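4 Setting up the sorting board

This section covers placing the board on the worktable, putting out the shape blocks and returning them to storage. Read section 3 (Checking the contents) first. Blocks that have not been checked for splits or sharp edges must not be put out.

4.1 Placing the board

1. Clear the worktable and wipe it with a dry cloth. Grit left in the perforations will mark the underside of the board.

2. Lay the board flat, with the strips running from left to right as seen from the user's side.

3. Set the near edge of the board parallel to the edge of the table. Leave a margin of 110 mm between the two so that the user can rest both wrists.

4. Press down on each corner in turn. If the board rocks, turn it over and repeat the check. A board that rocks on both faces has warped and should be taken out of use.

Note: The strips differ in colour. This is normal in glued maple and does not indicate damage or damp.

CAUTION: The board is heavy for its size. Lift it with both hands, and do not slide it across the perforated surface.

4.2 Putting out the blocks

1. Take the blocks from the Skotness tray and place them one at a time. Do not tip the tray out over the board.

2. Group the blocks in the upper left corner. Blocks may touch, but none should rest on top of another.

3. Stand the cylinder upright on its flat end. Stand the star upright in the same way.

4. Place the remaining blocks between and in front of these two. They need not be squared up with the board, and a cube set at an angle is acceptable.

5. Keep the rest of the board clear. This is the working area, and shapes are moved into it during the activity.

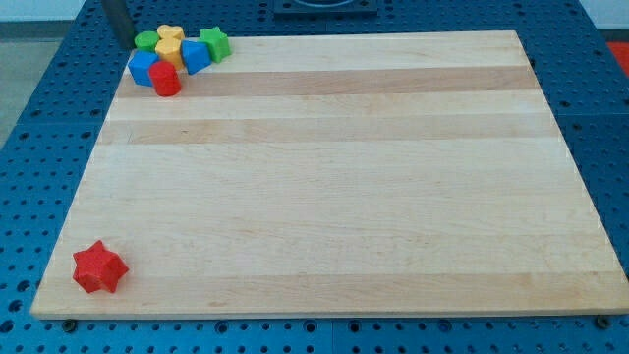 Figure 6. Blocks grouped in the upper left corner, board laid flat on the worktable.

Where two blocks of the same colour stand one behind the other, check that the rear block can still be seen from the user's seat. If it cannot, move the front block slightly to one side.

For a left-handed user the same layout applies. The group may be moved to the upper right corner if the user finds the reach awkward – record the change on the set-up sheet so that it is repeated at the next session.

4.3 Putting away

1. Return the blocks to the tray and compare them with the packing list (part no. 143).

2. Wipe the board along the grain with a barely damp cloth, then dry it at once. Do not soak the board or put it in a dishwasher.

3. Store the board on its long edge, at least 300 mm from any radiator or hot pipe.

4. Oil both faces every June. Use food-safe oil only, and leave the board overnight before using it again.

CAUTION: Oily cloths can catch fire on their own. Spread them flat outdoors to dry before throwing them away.

If a block is missing or damaged, order a replacement from Kongkaew spares, giving the shape and colour. See section 2 for ordering details.

Section checked by Waraporn Bunnag.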